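Home Stostirbridge Notes, How-To, The Local Stuff

How to Read the Whole Council Packet (Not Just the Headline)
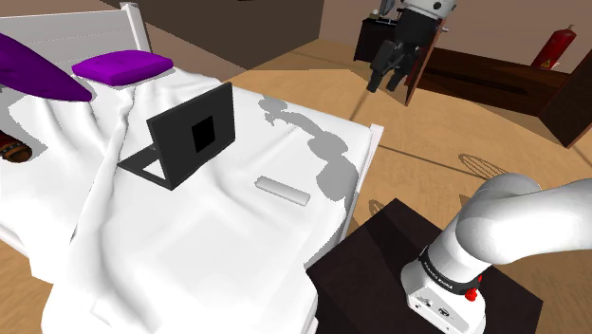

Laptop open on the bed, purple pillow by the headboard.

Okay, so last month half my feed was yelling about the Verine Street parking plan. The post everybody was sharing had one sentence from the plan in it. One! I went and found the packet, all 476 pages of it, and the sentence right after the famous one changed the meaning completely. I got a bit loud in the comments (sorry, Notburga Reisinger, you were right about my tone) and a few of you asked how I find this stuff. It's easier than you think, I promise.

Step 1. Get the agenda first, the packet second. Ours goes up on the town website on Friday, usually late afternoon. The agenda is the short one. Read it with a cup of coffee and write down the item numbers you care about. I pick 3 at most or my eyes glaze over.

Step 2. Download the packet and search it. Don't scroll! Hit Ctrl+F (Command+F on a Mac) and type the item number, then a street name or a company name. For the parking thing I searched "Verine" and then "Rüegg," the contractor. If nothing comes up, the pages are probably scans, and you'll have to jump to them from the agenda's page list.

Step 3. Read the staff report before anything else. Look for the part called "fiscal impact." People were posting that the signs would bankrupt us, and there it was in plain type: $2,000. You can still hate the signs, fine, but hate them at the right price.

Step 4. Read one full page before and one full page after whatever quote is going around. This takes me 20 minutes on a bad night.

Step 5. Still confused? Email the clerk. Give the item number and the page, and ask one question. Mine wrote back the next morning, very nice about it.

Step 6. When you share, share the page number too. Then anybody who thinks you're full of it can go check!

Next one I'm tackling is the Cetivine lot rezoning, which comes up in May. The draft is already posted, so go search it and tell me what you find.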